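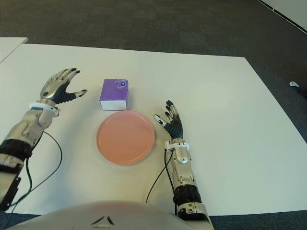 Right, I've had a week of people telling me that one plate is all you need and I'd like to push back a bit. Thread, sorry.

The claim, if you've missed it: put a single coloured plate on a plain white table and the room is "dressed". Aoi Matsuda has been saying it since January and now every office I walk into seems to have caught it.

I do like the plate. Mine is a salmon pink, paler and more orange in the middle, with a bit of a rim. It's a nice thing. I'd eat toast off it. I just don't believe it changes a room.

A big white table over dark grey carpet is still a big white table over dark grey carpet. Your eye goes to the pink for a second and then it goes straight back to wondering where the biscuits are.

The second half of the claim is that you pair the plate with one small box in a "neighbouring colour". Hence the purple one. Purple and salmon, I was told, "talk to each other". I have sat near them for a good while and heard nothing.

Also, which purple? The Premetti guide says violet. The Wollwood one says plum and then shows a photo of something I'd call violet. If the whole idea depends on getting the shade right, somebody ought to agree on a name for it.

And the box only works if you ignore that it's a box. There's a white band round the bottom and a round blue and white sticker on the top that catches the light. Every one of these articles tells you to hide the packaging and then uses packaging as the ornament.

Someone will say turn it so the sticker is at the back. It's on the top. There is no back of the top.

Now the money. Plenel will sell you the "table setting for shared rooms" set: 2 plates, 4 boxes, a card explaining where to put them. I read the card in the shop. It says "near each other, but not too near". That's the card.

My box is nearly touching the plate, so I suppose I've failed already.

To be fair to the other side (I can be), the Chong newsletter ran a poll and 2,200 people answered. Most said a bit of colour on a desk made them feel better. Fine. But they were asked by people who like colour on desks, and the choices were "better" and "much better".

What I'd like to see is the same table, same carpet, a month with the plate and a month without, and then ask people whether they noticed. I'd put money on 11 people out of a full office not being able to tell you what colour it was.

If you want to improve a room like that, I'd start with the floor. Speckled dark grey hides crumbs and that's the kindest thing I can say for it. A rug would do more than any plate. So would a lamp. So would picking up whatever small white thing with a cable has been left lying on the carpet, which no guide mentions – they stop at the table edge.

Several replies asking where the plate is from. I'm not saying, you'll only go and buy it and prove the wrong point.

And yes, I'm keeping it. Liking a plate and believing in it are separate matters. It's going in the kitchen, where it can have toast on it.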